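Footstep Noise in Shared Houses: What Carpets Can and Cannot Do
Project report, Building Acoustics course, spring term

Group: Ingvild Rønning, Crescencio Paredes, Tyson MacPherson
Supervisor: Colleen Morin

1. Introduction

When several people live one above the other, the sound that disturbs them most is often the sound of feet. Music and voices travel through the air, and a heavy ceiling can stop a good part of them. Steps are different. The foot hits the floor directly, the floor starts to vibrate, and the room below receives this vibration as a dull knock. In acoustics this is called impact sound.

Our group chose this subject for a simple reason. Two of us live in the student houses at Rermont, where the floors are wood on wooden beams, and we hear our neighbors every evening. We wanted to know if a soft floor covering makes a real difference for the person below, or only for the person who walks on it.

2. Background

Impact sound is usually divided into low and high frequencies. The high part is the click of a hard shoe or of a dropped spoon. The low part is the thump of a heel, and it depends mostly on the weight and the stiffness of the floor itself.

A soft layer on top makes the contact between foot and floor longer and gentler. Because of this, the high part becomes much weaker. The low part changes only little, as the weight of the person still arrives at the beams. Many tenants are disappointed for this reason — they buy a thick carpet for their upstairs neighbor as a gift, and the thump is still there.

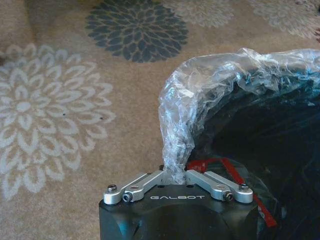

Wall-to-wall carpet and loose carpet do not behave in the same way. A loose one covers only the part of the room where people are expected to walk, and people do not always walk there. The backing is also important. Felt is generally better than thin rubber, but it becomes flat after some years under furniture. Color has no influence on sound, although it has influence on what people buy. A beige carpet with a floral pattern, like the one in the photo, is easy to accept in a rented room, and the landlords we asked preferred such quiet colors. We mention this because a solution which the landlord refuses is not a solution for a student.

3. Method

We worked in two houses, one in Rermont and one in Semitz, both with wooden floors. In each house we used one upper room and the room directly below it. One person walked on the upper floor, first in socks and then in hard shoes, and another person recorded below with a sound level meter which we borrowed from the department. Every walk lasted 2 minutes. We repeated it on the bare floor, with a thin carpet, and with the same carpet over a felt underlay 8 millimeters thick.

After the recordings we sent a short questionnaire to tenants in the Dhillon and Tareo buildings. We received 18 answers. The questions were about the time of day, the type of sound, and if the tenant had ever spoken with the neighbor above.

4. Results

With hard shoes, the difference between the bare floor and the carpet was easy to hear and also clear on the meter. The underlay improved it again. With socks the result was weaker. On the frequency curve, the part above 200 hertz went down, but the part below it stayed almost the same in both houses.

The questionnaire gave us something we had not expected. Most tenants did not complain about loud steps but about steps at irregular times, especially after midnight. Several wrote that the noise was less annoying after they met the person who makes it.

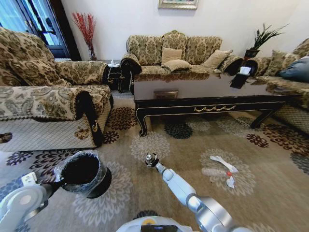 Murray Fehr read our draft in May and objected to this last point. In his opinion, tenants who are ready to meet a neighbor are perhaps more patient from the beginning, so the meeting itself may not be the cause. He also remarked that a patterned carpet and a plain one with the same pile should give the same curve, and that we should report pile height and weight instead of the names from the shop. We agree with both comments. We could not correct the first one with our data, but we have added pile height to the table in the appendix.

5. Limits of the work

Our walker was always the same person, and around half of the recordings in Semitz had traffic noise in them. We removed the worst ones by ear, and this is not a very strict method. We also did not test concrete floors.

For a next group, we would suggest using a standard tapping machine together with real steps, and asking the tenants twice, before and after the carpet is placed. The recordings are kept with Colleen Morin and can be borrowed from her office.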